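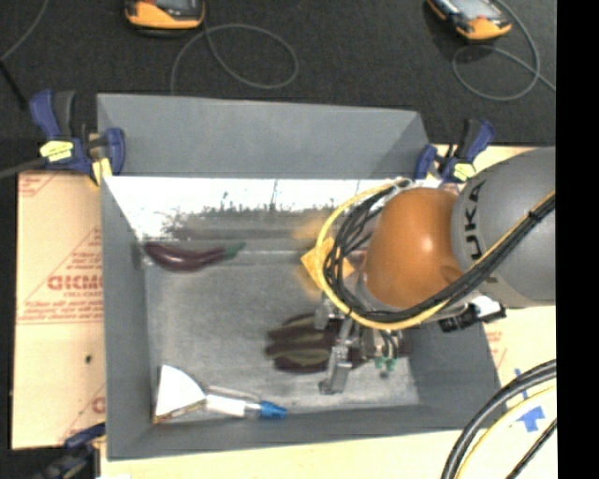
Ticket 131: gray bin, floor scuffed and shiny
Status: open
Product: Fendell large open bin, gray
Opened: 7 December 2020

Hello, and thank you in advance for reading all of this! We bought the bin from your Stoltow shop in February and we really are fond of it. It's a good big size, and everybody here just tosses things in and goes looking for them later. My question is the floor. It has picked up a lot of scuffs, and between them it has gone shiny enough that the yellow pieces throw a blurry reflection. Is that normal wear, or have I been using the wrong cleaner? (Dish soap and a soft cloth, mostly, and once the Drumo spray, which I now rather regret.)

Reply from support
Thanks for such a friendly note! Scuffs on the floor are ordinary wear and won't weaken the bin. Please stay with the dish soap and skip the spray for a while. Could you tell us what usually goes in there, and whether anything has a hard edge?

Update from customer
Mostly odds and ends. At the moment there's the purple eggplant, which always ends up along the far wall, a dark striped thing with rounded lobes, something yellow-orange with pointed corners, and the white tool with the fan-shaped head. I'd suspect the tool before the eggplant! Would the Kováčik liner, the 87 cm one, lie flat in this bin? I'd hate to order it and find it curling up at the corners.

Reply from support
We'll check the liner size with the shop and write back on this same ticket.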